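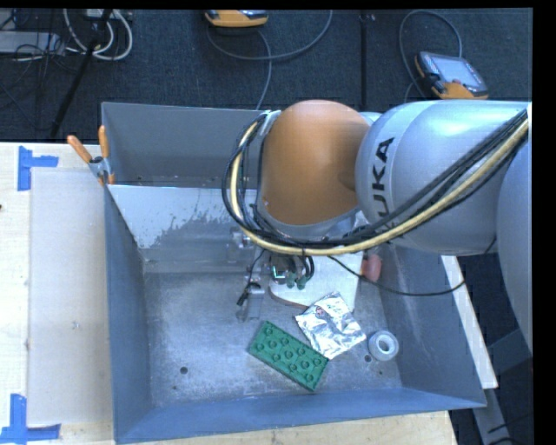 Review: Jumholm, the complete series (Dodico, four discs)

Posted 18/01/2005 by Greer Drummond

I taped most of Jumholm off the telly when it first ran, so I already knew the show was good. What I wanted to know was whether the Dodico set was worth paying for when I had a shelf of tapes that still mostly play. It is, with some complaints.

For anyone who missed it, Jumholm is the cartoon about the harbour town where the tide stops coming in. Captain Lindsay runs the salvage crew, Clastport is the rival town across the mud, and for most of the first season the two places steal each other's boats. It sounds like a kids' show and it was sold as one, but the writing gets a lot darker after the lighthouse episode.

Picture and sound

The picture is cleaner than any tape I own. Colours are strong, especially the night episodes, which were a brown smear on my copies. There is some dirt on the first three episodes and a hair that sits in the corner for most of "Low Water". Nothing has been cropped that I could find.

Sound is plain stereo. Dialogue is clear. The music is mixed louder than I remember, and in "The Bell Buoy" it covers half of Lindsay's speech to the crew, so I had to turn on the subtitles. The subtitles spell Clastport three different ways.

Episodes

All the broadcast episodes are here, in production order. This is my biggest complaint. Production order puts the mayor's trial before the fire, so he is being tried for something you haven't seen yet. On disc two you need to play the fourth episode, then the second, then carry on. The booklet doesn't mention it.

"Salt Tax" is back to full length. The repeats always dropped the bit where Lindsay finds her brother's logbook and puts it back without reading it. I've seen people on the boards argue that she did read it off screen, and that this explains how she knew about the tunnel in season two. With the full version in front of me I don't think that works. She opens the cover, sees the name and shuts it. She learns about the tunnel from the ferryman, who as good as tells her in "Slack Water" if you listen to the song he's humming.

The second season is weaker. The animation moved to a different studio and everyone's hands got bigger. The Clastport characters lose most of their jokes, and the harbourmaster, who was the best thing in the first year, turns up mainly to shout. I still like the last four episodes, and the finale is better when you don't have to wait a week in the middle of it.

Extras

There are two commentaries, one on the pilot and one on the finale. The pilot one is good — the writers talk about an early draft where Lindsay was the villain and Clastport was the home town. The finale one has long silences.

You also get a storyboard gallery with 88 drawings. You step through them with the remote, one at a time, and if you press menu by accident you start again from the first. There is an unfinished scene between Lindsay and the ferryman on disc four, in pencil, with temporary voices. It would have settled the tunnel argument years ago if they'd left it in.

Packaging

The box is a cardboard fold-out and the discs sit in overlapping trays. To get at disc three you have to take out disc four. One of my trays had a broken hub when it arrived, and Dodico sent a replacement in nine days without asking for the old one back. The booklet has an episode list, some cast notes and a map of the harbour. The map has Clastport on the wrong side of the channel.

Should you buy it

If you liked the show the first time, yes. If you only ever saw the repeats, definitely, for "Salt Tax" alone. If you've never seen it, borrow disc one and watch as far as the lighthouse. I'd give the first season nine out of ten and the second six, and the set itself a seven. The running order cost it a point.

I'm keeping the tapes for the ads.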